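Workshop and kitchen-table tips for recording good robot demonstrations

Wednesday, September 13, 2023

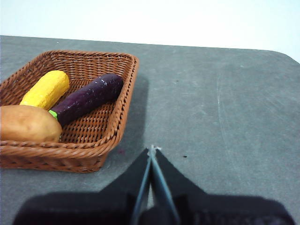
I keep being asked how we go about recording practice runs at the Endham workshop, usually by people who have just got an arm of their own and are wondering why the first batch they trained on came out so wobbly. I used to answer by letter, more or less, and the letters got longer and longer, so I have put the whole lot on one page. Most of it is ordinary housekeeping. If you have ever laid out a kitchen before a big bake you will be on familiar ground, and you may well do it better than I did in my first month.

Everything below comes from picking up and putting down small household things with a two-fingered gripper and a camera at the wrist, with a person steering. We call our pick-and-place set Jasholm (it was the name on the box the first cables came in, and it stuck). If you are working with a mobile base or something with proper hands, some of this will carry over and some of it won't.

Before you switch anything on

Clear the table, then clear it again. Mugs, tape, the lid of the pen, the screwdriver you were using a minute ago. A learning system has no idea that your screwdriver isn't part of the job, and if it lies in the same spot for a whole afternoon of good runs it may come to lean on it. I lost most of a week in July to a roll of masking tape. The policy was lovely as long as the tape was there!

Don't scrub for a showroom finish, though. A work surface picks up scuffs and streaks, and they do no harm so long as you record on more than one day and move things about. What I would wipe away is anything shiny or wet, and crumbs, which get into the fingers.

Matt surfaces are kinder than glossy ones. If yours is glossy, a plain cloth pulled tight and clipped underneath will do, but do clip it. A cloth that creeps along with the basket makes for a very odd set of recordings.

Choosing things to pick up

Toy vegetables are hard to beat. They keep their shape and don't go soft by Thursday, and you can drop them on a hard floor all day long. Corn, aubergine and potato make a good starting trio for a basket task, as the colours are well apart and so are the shapes. The potato is the awkward one of the family. A long thing like an aubergine can be taken across its middle from nearly anywhere, whereas a fat oval gives you less room between the fingertips, and if you come in a touch high it squirts out sideways.

Start with three items and stay there until you are bored. I know the temptation is to tip the whole toy box out. Having too many things at once means each one gets only a handful of runs, and then you can't tell whether a failure is to do with the onion or the steering.

When you do add something, add it to every sort of starting layout. We once brought in a pepper and only ever put it at the back of the basket, out of pure habit, and the arm duly went to the back of the basket whenever it was told to fetch the pepper, pepper or no pepper.

Baskets, bowls and boxes

A woven basket is a sterner test than a plastic tub. The rim stands up, fingertips catch in the weave, and the whole basket will come along for the ride if you lift while one finger is hooked. Practise the approach slowly with your steering hand before recording any of it. Come down from above with the fingers open, stop, close, wait a breath, and go straight up until you are well clear of the rim before moving sideways. That little wait looks like nothing, but it makes the closing much easier to find afterwards when you are going through the recording.

If the basket slides, put a bit of rubber mat beneath it, cut smaller than the base so that it doesn't show. Please don't glue it down. You will want to shift it between runs, and I'd shift it more than feels needful: a hand's width to the left, a slight turn, closer to the far edge, and now and then so far over that the wrist camera only gets part of it at the start. A basket that always sits in one place teaches the arm a place and very little about baskets.

The same goes for what is inside. Let things lie over one another sometimes. Real shopping does.

Starting positions

This is the tip I would underline if I could. Vary where the arm begins. For our first Jasholm set we parked it in the same tidy resting pose every time, and the result was an arm that worked beautifully from that pose and was quite lost anywhere else. Now we begin some runs over the basket, some off to one side above bare table, some low and some high, and a few with the fingers aimed at nothing in particular so that the first part of the run is the business of getting pointed the right way.

It feels untidy and it is slower. Do it anyway, and write the general starting area in your log so you can see later which corner you have been neglecting. Mine was always the far right, for no better reason than that my chair was on the left.

Light and shadow

Bright, soft light from above is best. A pair of ceiling panels or a lamp bounced off a white wall will give you clear colours without hard glare on the tops of things. You will never be rid of shadows altogether — the gripper throws its own on the table and takes it along wherever it goes — and you shouldn't try. What causes trouble is a shadow that comes and goes for reasons outside the task, such as a person leaning in to see better, or a window with clouds passing.

We draw the blind for the main part of a session and then open it for the last few runs, so that there is some daylight in the set but we know where it is. If you sit beside the table to steer, mark your chair legs on the floor with chalk.

Looking after the wrist camera

Check the camera before every session, even when you are sure it hasn't moved. They work loose. Ours is held with a clamp that feels solid and isn't, and it can turn by a hair each time the arm comes down briskly. Keep one good picture from your first day, print it, and hold it up beside the live view with the arm in its resting pose. The fingers should sit in the same place in both. If they don't, put the camera right before you record, and if you find it out at the end of the session, mark the whole session as doubtful.

Fingerprints on the lens are the other thing. A soft cloth, dry, and nothing out of a spray bottle.

How many runs, and how long

For one basket, a few vegetables and a single instruction, I would aim for 100 good runs before training anything. You can learn something from fewer, but mostly you learn that you need more. Our present set has 480 in it, gathered over a good many short sessions, and I wouldn't say it was too many.

Keep each session to roughly 30 runs. After that the steering gets lazy without your noticing. The hand begins to cut corners, the lift gets lower, and you start clipping the rim and telling yourself it was near enough. Have a cup of tea. I put the kettle on before the session so that stopping is easy.

What to do with the bad ones

Keep them, but keep them apart. A dropped potato is no use as a model of how to carry a potato, though it is a great help later on if you want to teach something to recognise that a grasp has slipped. We have a folder called "dropped", one called "knocked" and one called "my fault", and the last is the fullest.

Recoveries are a different matter, and I would put those in with the good runs. If you miss, and then back off calmly, line up again and finish the job, you have recorded something worth having. A set made only of perfect grasps leaves the arm with nothing to go on the first time it is slightly out. Don't stage the misses, mind. Staged ones look staged, and you will make enough real ones by the end of the morning.

Naming and notes

Write the instruction down in the words you would say to a person: "put the corn on the table", "take the potato out of the basket". Decide at the beginning whether it is aubergine or eggplant and stick to it within a batch, unless you mean to mix them on purpose. We had both by accident, plus one "purple thing" from a visitor, and sorting it out took an evening.

Our log is a school exercise book with a line for each run: the number, the item, where the basket was, where the arm began, and a word on how it went. The recording program we use, Jitaru, has a notes box, and we fill that in as well, but I go back to the book far more often. Pencil, as it survives tea.

Copy the recordings to a second disk before you pack up. Open one from the beginning of the session and one from the end, and watch them right through. Twice now I have found that the pictures had frozen while the arm readings went merrily on.

Resetting between runs

Put the table back by hand, with the arm at rest and the recording stopped. Then take your hands away, count to two, and start. If your sleeve is in the opening moments of run after run, you will have taught the arm to wait for a sleeve.

I keep a stack of cards, each with a rough layout drawn on it, and turn over the next one at every reset. Left to myself I put the corn in the same corner again and again while believing I am being wonderfully random. The cards for the basket task are kept in the Ostevora tin on the shelf by the door, and anyone using the Endham bench is welcome to them, only please shuffle them before they go back in.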